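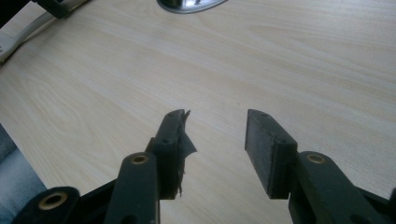

Leonie Maihi asked in the comments under our November notice whether a torn pad really makes a session invalid, or whether we are being too strict, as her own grippers at Plarnville ran for weeks with worn foam. Her question came together with several others, so we collected the answers on one page.

Pad damage on hand-held grippers: frequently asked questions

Is a torn pad a safety problem or only a quality problem?
Mostly quality. The foam is soft and a loose piece of it will not hurt the operator. But when the foam is gone, the screw mount behind it can touch the object, and with ceramic or glass this can make a chip. For this reason we put it in the same fault class as a loose screw.

So is the session invalid?
Not the full session. Please mark the episodes after the last good pad check. In the Ulell case this was 27 episodes, and 21 of them could be kept after review. The other ones had slips which the operator corrected by turning the wrist, and we do not want this motion in the training data.

What does the damage look like at the beginning?
It begins at an edge, usually the inner one. First you see a small lifted corner. Later the foam opens and makes a flap which stands into the gap between the fingers. At the lower end the material can become ragged. If you see a flap, the pad is finished. Please do not cut it away with scissors and continue.

Why does only one side tear?
We do not know for sure. Our opinion at Flemholm is that one finger often meets the object first and takes more of the rubbing. The pads are made the same, so it is not a bad batch on one side.

Which tasks are the worst?
Everything with a thin handle. The force goes to a narrow line on the foam, and when the tool hangs down, its weight pulls on this line all the time.

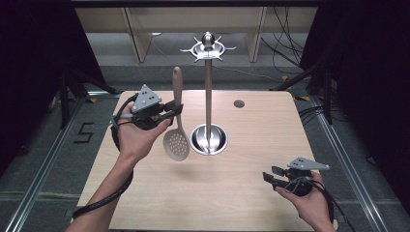
Kitchen tools that go on and off a hook stand are also difficult because of the small twist at the end. If the hook holds the tool and the operator pulls, the foam moves and the finger does not. Open the fingers fully, go back, and grasp again.

How often must I check?
Before the first episode, and again after every 5 episodes with kitchen tools. For the other tasks, the check at each break is enough. Look at both inner faces with the fingers open, under the table light.

Can I glue the foam back?
No. We tried this at Ogola with 3 pads. The glue made a hard place under the surface, and the handles turned around it.

Do I replace one pad or two?
Always two, also if the second one still has sharp corners and looks like new. An old pad and a new pad have different friction, and the tool will lean to one side when you lift it.

Do I need to calibrate again after the change?
Yes, the gripper opening only. Close the fingers slowly on nothing, save the zero, then open to the end and save again. The marker plate stays as it is, if you did not loosen it.

Where do I write the fault?
In the station log, with the gripper side, the task name and the time of day. Put the old pads in a bag with the station number on it and leave them in the repair box.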